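Live looping with bass clarinet, latency question

reedbox
2021-01-17
I'm building a looper patch for a duo set, clarinet into a clip mic, then the Huseck interface, then the laptop. At a buffer of 128 the loops come back late enough that the second layer drags. Anyone running something similar live?

tapehead_m
What does the patch do on the way in? If there's a pitch tracker before the record buffer, that's your delay. Record dry and put the tracker on a side branch.

reedbox
It is before the buffer, yes. I'll move it. The piece is by Niloufar Mousavi and has 20 short sections, and the tracker decides which sample bank opens in each one.

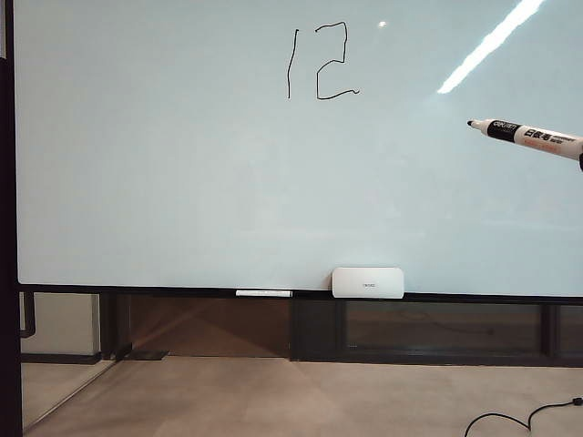
She wants the banks to change on a low E held for 4 beats, at 165 bpm, so there isn't much time to decide anything.

Vahidi
I'd drop the tracker and use a foot pedal. Low notes on bass clarinet take too long to read, and the mic hears the other player too.

tapehead_m
Disagree. A pedal makes it a different piece. If the composer wrote the note as the trigger, the note should be the trigger. Use a contact pickup for the tracker and keep the mic for sound.

Vahidi
Fine in a studio. I did 5 shows with a pickup on the neck and it misfired in 4 of them. Key noise mostly.

reedbox
Moved the tracker to a side branch and the drag is gone. Still getting false triggers on the low E. I'll borrow a pickup and keep a pedal plugged in as backup.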